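About Resura

Hi, I'm Liis Kuusk, and Resura is me, my kitchen table, my spare bed, and (on busy weeks) my cousin, who is faster at folding than I will ever be. I sort other people's small stuff for a living. Scarves, gloves, socks, ribbon, gift wrap, the odds and ends of fabric you kept from a dress you made years ago. If it's colorful and it lives in a heap at the bottom of a drawer, I probably want to meet it!

I didn't plan any of this. I used to work in the stockroom at Trolleck, which was a button and trimmings store two doors down from a bakery, and my whole job was putting things in boxes and writing on the ends of the boxes. I loved it. When the store closed I took home a carload of empties, the good stiff kind with separate lids, and spent a whole October redoing my own closets. Then my sister's. Then my sister's neighbor paid me with a casserole and told her book club, and that was more or less that.

The first year I had no name, no website, and a phone number written on the backs of old Trolleck price tags. The name Resura came out of a long evening with a pencil and a bad crossword. It doesn't mean anything. I liked how it looked on a label.

So what do I do all day? Mostly I make a mess on a bed. I know the big organizing outfits like a folding table, but a bed is the best work surface in any home, and I'll argue about it with anyone. It's the right height if you kneel, things don't roll off, and you have to finish before bedtime. I spread everything out, you sit with me and tell me what you can't live without, and we fill boxes by color or by season or by whatever order your own brain uses. One client sorts by who gave it to her. Fine by me!

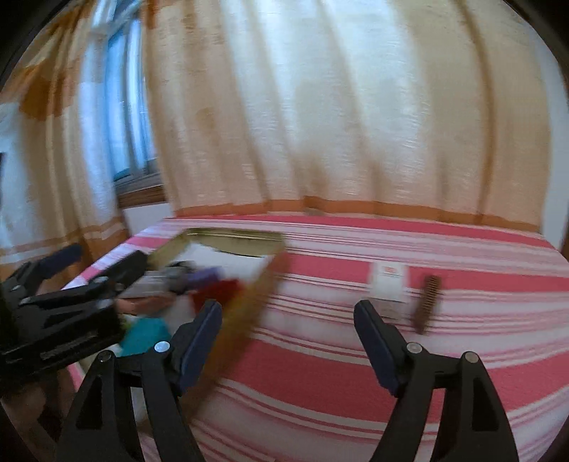
Photo: Resura / Liis Kuusk

A striped bedspread, a box open at the far end, a lid on the move with some purple, red and teal in it. I do like a lid as a tray. You can gather up one little group, carry it across the bed, change your mind, and carry it back again without unfolding anything.

People ask me about the boxes a lot, so I'll say it once. Plain cardboard is great. You don't need matching acrylic anything. I buy most of mine from Sipos, a little packaging place that still cuts to order, and they'll do you one box or 3000 and be equally nice about it. If you already have shoe boxes, keep them and we'll use those. I'd much sooner you spent the money on a decent lamp for the closet.

A few things about how I work. A visit is three hours, with a break in the middle, and I bring my own tea. I never throw anything out on your behalf. Whatever you decide to let go of goes in a bag by your front door and you get the final word on it (people fish things back out all the time, and I pretend to be looking at the ceiling). I label in pencil first. After a couple of weeks you call me and tell me which labels were wrong, because some always are, and then I come back with the pen and do them properly. That second trip is included.

I also keep a running tally in a green notebook of every box I've finished since the beginning. We're at 1423 as I write this. Number 1206 was a hatbox full of single gloves that the owner refused to part with, and she was right, she makes puppets out of them now and I own two.

If you'd like to have a go on your own, I teach a small class called Plurkis. (My cousin's word for the thing you find at the back of a drawer that you can't name and can't throw away. Every house has a plurkis. Mine is a sort of metal loop.) There are 10 places each time, you bring one drawer's worth of stuff in a pillowcase, and you go home with it boxed. We laugh a lot and somebody usually swaps a scarf. Please don't bring the whole dresser, we had a man try that and the stairs are narrow.

I don't do garages, paperwork, or kitchens. I'm terrible at kitchens, you should see my spice shelf. For anything made of cloth, paper or ribbon, though, send me a note through the contact page and tell me what's in the heap and how big your bed is. Mornings before nine are the best time to catch me by phone. If it rings and rings, I've probably got both hands full, so leave a message and I'll call you back once the lids are on.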